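Fruit and the countertop - notes for the kitchen habits talk

Slot is 20 min?? check. Keep it loose. Water on the lectern.

Start: hands up who threw out fruit this week. Wait for it. Wait longer than feels ok.

Then the Lundgren story. Open plan office, big kitchen, fruit delivered every month start to finish, and most of it went soft in the bottom drawer of the fridge. Same apples, same people. Moved to the counter by the kettle, gone by 4 pm. No sign, no email. Don't oversell this one, it was one office.

Point 1 - seen food gets eaten
Drawer = forgotten. Counter = eaten. Say it twice, slow down here, I always rush this bit.
Ask what is on their counter right now. Usual answers: mail, chargers, a toaster, more mail. Get a laugh if poss.

Point 2 - small and low beats big and deep
Deep bowl, bottom layer gets bruised and you don't find out til June. Low basket, one layer. Put out 2 or 3 days' worth, the rest stays in the fridge. Apples really do keep longer cold, somebody will bring this up, agree with them and move on.
Refill is the habit. Tie it to something, coffee is good.

Point 3 - what goes with what
Bananas ripen everything near them. Keep them off the apples, hook or a seperate plate.
Apples give off ethylene too - so not next to the avocados unless you want them ready fast.
Potatoes and onions, other end of the kitchen and not together. Skip if short on time.
Citrus is easy, sits anywhere.

Point 4 - where
Out of direct sun. Away from stove and dishwasher vent.
Against the wall is fine, front edge gets knocked.
Leave space around it. A basket in a heap of stuff is just more stuff. Mumivholm people hated hearing this, be nicer about it this time.

Props: the Flotiler basket from home, spare bag of apples, paper towel. Lining - one folded sheet in the bottom, swap when you refill. Wicker sheds a bit and catches drips in the weave, so shake it out over the sink, damp cloth, dry it all the way before fruit goes back.

SLIDE 7
Apples in a woven basket, gray tabletop, plain wall behind. Leave it up, let them look, sip water. 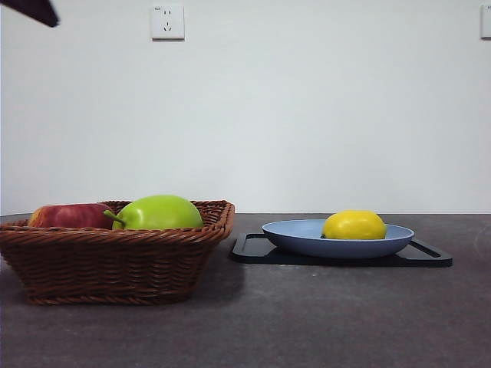
Do you wash the apples before they go in the basket?
Wash them right before eating. Damp skins in a basket spoil sooner, and water sits in the weave.

Next bit quick. The try-it-at-home:
- clear one patch of counter tonight, a dinner plate's worth
- fruit in, nothing else in, no keys no batteries
- leave it 6 days
- see what's left
If it's all still there, wrong fruit or wrong spot. Change one, not both.

Kids question always comes up. Answer: lower shelf, smaller apples, cut one up and leave it out at 3.30.

Handouts by the door, printed 400 which is too many, tell them take two. Skumico storage chart on the back, the one with the onion typo fixed.

Thank the hosts. Mic OFF before packing up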